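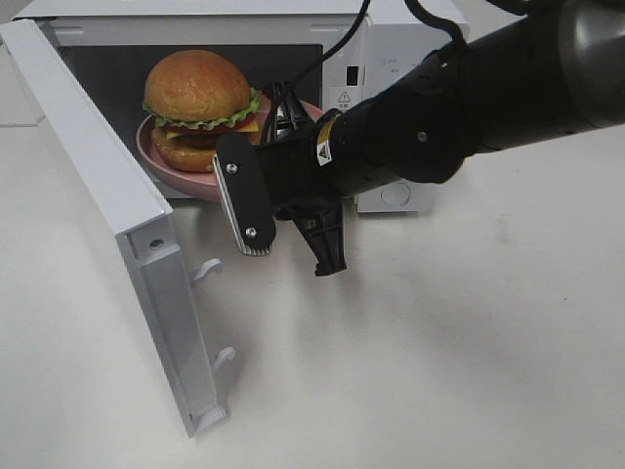 A long weekend with the microwave cell

I promised a few of you a post on how I look after the little arm on my kitchen bench setup, and then October got away from me, as it does. So get a cup of something, because I've never managed to tell this story quickly.

The cell is a small one: a white table, an arm, a cheap countertop microwave and a toy burger on a pink dish. The job is to get the dish in and out of the microwave without dumping the burger on the table. That sounds like nothing at all until you try it! The opening is tight, the arm has a fat wrist with a sticker and a cable on it, and the door swings out right where you'd like to have some elbow room.

I call the whole thing Tilmont, after the street I lived on when I bought the first bits of it. The control software is a pile of my own scripts that I named Lorero one late night and have been stuck with ever since.

Squaring up the microwave

The first thing I do, every single time, is check that the microwave hasn't crept. It's light, and every bump from the arm nudges it a little. I keep a pair of pencil ticks on the underside of a cardboard template, slide the template up against the front of the case, and see whether it still sits flush. If it doesn't, I push the microwave back by hand and check it again. (I tried sticky feet from Wendt, the hardware place near me, and they were wonderful for a month and then let go one by one.)

Then the door. I open it all the way until it stops by itself and leave it there. A door that's only most of the way open is worse than a closed one, as far as I'm concerned, because the arm will happily set off toward it and clip the end on the way past. Those two little latch hooks on the inner edge look flimsy, and I would rather not find out how flimsy.

The fingers

This was the real work this time. For a couple of weeks the grip had been getting sloppy. The dish would start out level and then tip, very slowly, like somebody nodding off on a bus. I blamed the scripts first, of course, and spent two evenings moving numbers up and down in Lorero before I thought to put a screwdriver on the finger plate. The lower screw took most of a turn!

So off came the plates. I cleaned the ribbed pad with an old toothbrush and warm soapy water, let it dry on a towel overnight, and put it all back with a tiny drop of thread locker on each screw. Snug, then a bit more, and stop. I've stripped one of these before and had to wait nine days for a new part from Gredex, so I go gently now.

While the fingers were off I wiggled the cable where it leaves the wrist, and ran the arm slowly through its whole reach with one hand near the stop button. You're listening as much as looking. Mine makes a soft tick at the far end of its travel that it has always made, and I'd worry if it quit.

Teaching the grip point again

Once the fingers have been off, the old positions can't be trusted, so I teach them over. I bring the arm down by hand over the table and let one finger go outside the rim and the other one inside, then close up slowly until both of them touch. The wrist camera helps a lot with this part, because from where I stand I can't see the rim for the gripper.
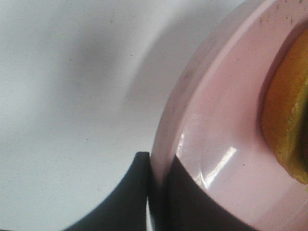
The wrist camera's view, one finger on each side of the pink rim.

What I want is for both fingers to meet the rim together. If one gets there first, the whole dish scoots sideways before it's held, and whatever error you had at the start you now have plus a bit extra. I close, open, shift the arm by a hair, and close again. It can take up to six tries before I'm happy, and I do get a little hypnotized by it.

The glare is my other headache. The pink plastic is shiny, and the light from above puts a white patch right on the inside of it. Lorero doesn't love that. For now I've turned the lamp down a notch and wiped the camera lens. I may try a bit of tracing paper over the lamp next, if I can find where I put the roll.

Last of all I save the new points under a new name and keep the old file, having once written over a good one at 11 p.m. and regretted it at breakfast.

I still want to redo the cable run along the upper part of the arm, which has more slack in it than I'd like. If you've found a clip that holds without pinching, please leave me a comment. I've got a drawer full of the kind that pinch.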